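Section 6: Getting Your Trakomness Tote Ready for Its First Outing

Congratulations, your bag is out of the box! The hardest part (the waiting) is over, and now you get to do the fun bit. Set aside half an hour, wash and dry your hands, and take off any rings that stick out. The Hawthorne leather on this tote is soft and unwaxed when it leaves us, and it will pick up a scratch from a ring faster than you'd think.

Before you start
You will need the gray dust bag, the small tin of Cilen cream, the two cotton cloths and the shoulder strap in its paper sleeve. If your tote came in the November colors, leave the Cilen cream in the box and skip steps 4 and 5. Those shades are already finished.

1. Lay the dust bag flat on a table and stand the tote on top of it.
2. Pull out the tissue stuffing, but keep it! It's cut to fit the corners and you'll want it for storage.
3. Peel the clear film off the clasp, the feet and both strap rings. Start at a corner and go slowly.

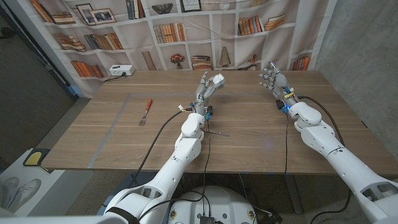

Two hands over a wooden table, fingers spread.

4. Put a pea-sized dab of cream on the first cloth and work it into the base in small circles, then move up the sides. Do the handles last.
5. Wait 31 minutes, then buff with the second cloth. The color will deepen a little, and it looks gorgeous.
6. Clip on the shoulder strap. The engraved side of each hook faces out, and the short end of the strap goes to the left.

CAUTION: Never use cream on the suede lining. It leaves a dark mark that we can't remove.

Adjusting the strap
There are six holes, and most people like the third or fourth for shoulder wear. For crossbody, go all the way to the last one. The strap is stiff at first, so roll it back and forth between your palms a few times before you buckle it.

NOTE: Your serial card is tucked in the inside zip pocket. Cards for this run start with 962. Please register the number with Torketti before you send a bag in for repair, and write it down somewhere other than the bag!

Filling it up
Go ahead and load it. The base panel takes a laptop, a water bottle and a paperback happily, and the sides relax beautifully after a few weeks of carrying. Put heavy things in first, flat against the back wall, and keep pens capped.

Storing between outings
Undo the clasp, put the tissue back and lay the strap inside. Slide the tote into the dust bag and keep it upright on a shelf, away from radiators and sunny windows.

Guide text by Kirsten Fehr, revised 16 May 2023. Strap replacement is covered in the next section.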